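Nustuvora Bench Cell

A two-arm cell for picking up and sorting toy bricks, built on aluminum rail for a shared workshop. The printed mat lifts out.
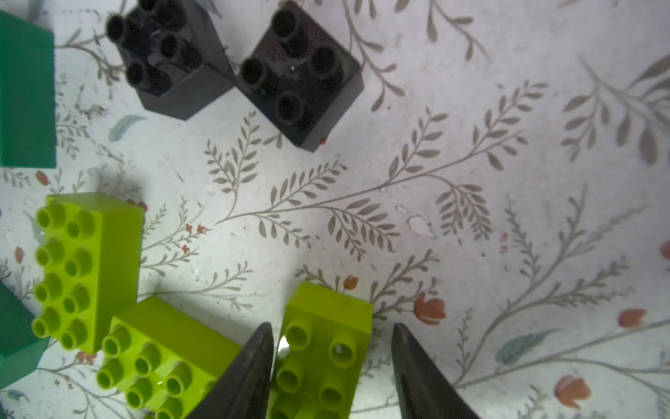 Wrist camera view, fingers either side of a lime brick.

Each arm has its own gripper. Start with bricks spread apart, then try them in clusters. 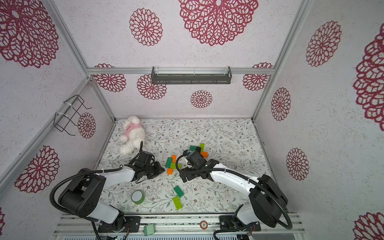 Stenusstead Shared Workshop / Robot Build Group

Arms: 2
Footprint: fits a 64-inch bench
Build notes: Tadhg Coughlan
Bookings: Róisín Kinsella, before 8 p.m.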